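Slide 4. Water injection at Warkora

Say first that this is the Greenwood sand only. Murnavard is a separate licence and I'm not covering it.

Field came on with 13 producers. Pressure had dropped by 900 psi before injection started in January. Two wells were already making sand.

Pause on the pressure history. Mention the period when the gauges were offline. 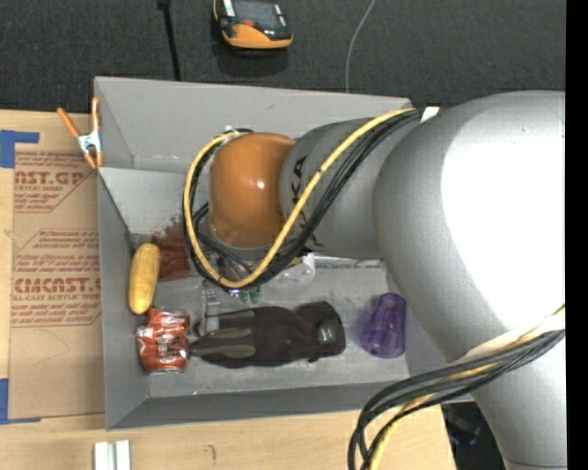 Next, the injector conversions. We picked wells down dip with poor oil rates and kept the existing tubing. Wusham did the workovers, 20 days per well on the plan. Mention the scale problem in the second one and the acid wash.

If asked about souring: nitrate from day one, no H2S at the separator so far.

Skip the tracer slide if short of time.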